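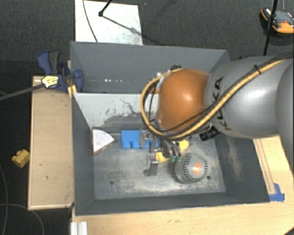
Turkbridge, 8/31/24
By Lamai Prasertsri

Home Papers Equipment Archive Contact

Figure 1. KUKA arm with a metallic gripper, reaching into a large gray bin.

4. Door seals and holding temperature in undercounter refrigerators

4.1 What we looked at

Undercounter units only. Walk-ins are covered in Section 5, and prep tables with open rails were left out of this part because the rail swamps everything else. The question was narrow. Does a worn door seal matter to food temperature during service, or does it mostly matter overnight and on the power bill? Shops in Turkbridge get told both things, often by the same service tech.

We had 19 units, all in working kitchens, all in daily use before we came and after we left. Mix of Nellex and Veno cabinets, single and double door. No drawers. Ages went from nearly new to one pizza shop unit whose owner bought it used and had no papers for it. We kept that one in. It behaved better than several of the newer ones, see 4.4.

Kitchens were small. Two cafes, a few takeout places, a bakery, a school kitchen, the rest sit-down restaurants with short lines. No chain sites. One chain said yes and then head office said no.

4.2 Method

Each unit got a Tipoki logger on the middle shelf, at the back, and a second one low down behind the door on the hinge side. Probe tips sat in small sealed bottles of glycol so that we were reading something closer to food than to air. Air readings jump every time the door opens and they scare people.

Door switch taped to the top of the frame. This gave us open and close times. The tape let go in the bakery (flour, we think) and that unit has a gap in its door record, so it drops out of the service-hours comparison but stays in the overnight one.

Seals were graded by hand. Paper strip test at points along each side of the door, then a look with a flashlight from inside the cabinet where the shelves allowed. Three grades: good, worn, failed. "Failed" means the strip fell out without being pulled, or the seal was torn through. One person did all the grading, which keeps it consistent but also means there is no second opinion. We know. A feeler gauge would have been better than paper and we would use one next time.

Logging ran through May. Then every seal graded worn or failed was replaced with the maker's own part, door leveled, hinges checked, and we logged again. Good seals were left alone and act as a comparison group, though a small one. Staff were asked not to change how they loaded the units. Some did anyway. The school kitchen moved all its milk out to a different fridge halfway and did not tell us until we asked why the numbers looked so nice.

Condensers were brushed clean on every unit before the first logging period. This was argued over. Cleaning first takes away a big source of poor cooling, and the units we then measured were in better shape than they would have been if we just walked in. But without it we could not have pulled the seal effect apart from the dirt effect – several of the coils were packed with lint and grease. So read the results as seals on units with clean coils. A dirty one is likely to do worse.

4.3 Results, overnight

Clear result here. Units with failed seals ran their compressors longer through the closed hours, and the hinge-side logger read warmer than the back logger in every one of them. After replacement the gap between the two loggers shrank. Not to nothing. In double-door cabinets the center post stays a warm spot whatever you do to the seal, and the Veno doubles had it worse than the Nellex ones. We do not know if this is the post heater or the fan position. Did not take them apart.

Worn seals (the middle grade) were a mixed bag. Some showed a change after the swap, some none we could see. Our guess is that the paper test catches stiffness in the gasket before it catches an actual leak. A stiff gasket can still seat fine once the door has been closed for a while and the cabinet has pulled down a bit. Overnight the door is closed for hours, so it gets the chance.

Frost told us more than expected. Every failed unit had frost or ice on the coil cover near the leaking side. An owner can see that without any tools.

4.4 Results, service hours

Much muddier. During a rush the door opens over and over and the seal hardly gets to do its job. We took the first 1,000 openings logged at each site with a working switch and matched them against the glycol readings. How long the door stayed open mattered a lot more than how often it was opened. One long hold, with somebody unpacking a delivery or hunting for a lid, moved the bottle temperature more than a whole string of quick grabs.

After the seals were replaced, service-hour temperatures got better in the failed group, but by less than we had expected, and in a few units the change was smaller than the day to day swing we already had. We would not tell a shop owner that a new gasket will fix a fridge that goes warm at lunch. It may help a little. Look at loading and the long holds first.

The used unit with no papers: worn seal, heavy old door, strong closing spring. It shut itself every time. Two of the newer cabinets had doors that stopped just short of closed if they were not pushed, and stayed there, sometimes for many minutes, with the seal in perfectly good condition. Those two gave the worst service-hour readings in the set. Both were out of level, leaning foward toward the cook. Leveling them took one wrench and no parts.

We did not plan to study leveling. It should have been in the design from the start and we didnt record it properly before the first period, only a note on the sheet where it was obvious. So no before and after table for this, just the observation. Somebody should do it right.

4.5 Placement

Nine of the units stood directly beside a fryer, oven or griddle. All the failed seals but one came from this group. Heat hardens the gasket on the near side, and grease gets into the folds and holds crumbs. The pattern on the paper test fit that: the side next to the hot equipment went first, the bottom edge second. Bottom edge damage looked more like mops and kicks.

A gap or heat shield between the two would seem the plain answer. In most of these kitchens there is no room for a gap. Shields were present at only one site, and we can't say much from one.

4.6 Limits

Small set, one town, one season. Kitchens in July would be another matter. The loggers record at fixed steps and can miss a short peak, though the glycol smooths those out anyway. Seal grading by one person, as said. Door switch data is missing for the bakery and partly missing for a cafe where the battery ran down. We did not measure humidity, and for frost we should have.

Cost was not part of the study. Owners asked all the time. The only figure we wrote down was one quote that a restaurant had been given before we arrived, $200 for a single gasket fitted, and we have no idea how typical that is. Prices depend on the model and on how far away the tech is coming from.

Also, no food was tested. These are temperatures of bottles on a shelf. A full pan of sauce put away warm is a different problem, and it showed up as a long bump in the overnight record of at least two sites. We left those nights in. They are part of how the units get used.

4.7 For the next section

Walk-ins have the same questions at a larger scale plus strip curtains, which people tie back. Loggers and bottles are the same as here, grading is not, since the paper test doesnt work on the wide sweep at the bottom of a walk-in door. Method for that is given in 5.2.

This site uses cookies to remember your settings. Accept Decline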